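Thread: Second pair of arms, or fix what we have? (budget due end of March)

hnolte
Posted 9:14 am

I have to hand in an equipment number for the garment bench and I'd like it to survive contact with this group. We have one cell with two arms, and the proposal is a second cell just like it. The Trostholm quote is 1148 per month on a lease, arms and mounts only. Grippers extra. Cables extra. I assume the screws come in a gift box.

Talk me into it or out of it.
Heike Nolte

tristevstead_ops
Posted 9:31 am

Out of it. Your first cell spends half the day waiting for a person to put clothes back where they started. Buy a second cell and you'll have two things waiting for the same person.

pegboard
Posted 9:52 am

Disagree. When the one cell is down, everybody is down. We lost 11 working days last year to a single elbow joint. A spare cell would have looked cheap by day three.

tristevstead_ops
Posted 10:05 am

A spare elbow joint would have looked cheaper.

E_Seidel
Posted 10:40 am

Whatever you decide, please put a line in for clothes and hangers. Last year's plan had 14 lines and not one of them was for anything made of cloth. The hangers came out of my desk budget, filed under "office supplies, misc." Accounting has not asked why an office needs hangers, and I'd like to keep it that way.
Edeltraud Seidel

pegboard
Posted 11:02 am

Seconded. Also grippers. Kodberg quoted us 7 weeks for a pair, and that was the cheerful version.

moth_proof
Posted 11:20 am

Has anyone looked at buying instead of leasing? Ackermann will sell outright and they don't charge you for breathing near the controller. Service is slower, I'll admit. You leave a message and reflect on your choices.

pegboard
Posted 11:26 am

Slower is generous. I'd lease.

hnolte
Posted 12:15 pm

OK, revised plan. No second cell this round. One spare arm, bought outright, two spare grippers, a box of cable, and a proper line for hangers and clothes so Edeltraud can stop laundering them through office supplies. If the bench is still the bottleneck by summer I'll ask again, with better numbers and a worse mood.

pegboard, I know you'd still take the second cell. I'll put your objection in the notes, where it will be read by me.

Before I send it, please check your own bench for anything else that wears out and tell me by 4 pm. Racks, bins and trays are going in as a single line, so don't send me those one at a time.

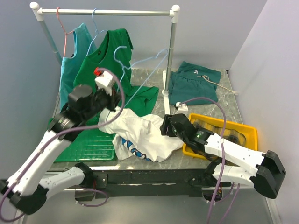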